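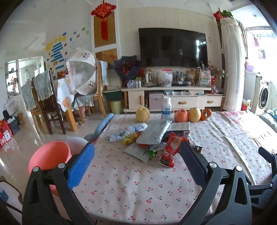

Zimetti Cherry Print Tablecloth
Reviewed July 15, 2018

I bought this cloth in June to replace a plain one from Bamstead that had stains I couldn't get out. It is white with small red cherries all over. The print is small enough that crumbs don't show much, and with snacks and fruit all over the table it still looks cheerful without getting too busy.

It has been on the table for 43 days now. In that time it has been through the washer 6 times, cold, with regular detergent. The red has not run into the white. The hem on one short side has started to pull, and I trimmed two threads. I don't use the dryer on it. It wrinkles if you leave it balled up in the basket, so hang it right away.

Spills are a mixed story. Milk and fruit juice came out with no effort. Soy sauce left a faint brown ring that took a second wash. Saltton makes a coated cloth that you can just wipe down, and if you have small kids that may suit you better, but I had one and it felt sticky in warm weather.

The fabric is thinner than I expected. A heavy fruit bowl sits fine on it, but a light bottle or a bag of chips will drag the cloth along if you pull it toward you. I put a rubber mat under the middle and that mostly fixed it.

Sizing is my main complaint. The listing gives the size before washing, and mine lost a little over an inch in length on the first wash. If your table is close to the limit, go up one size. The next size costs a few dollars more.

Shipping took 6 days. It came folded in a flat bag, and the creases stayed until I ironed it on medium.

Four stars out of five. I would buy it again in the larger size, and I wish they made matching napkins.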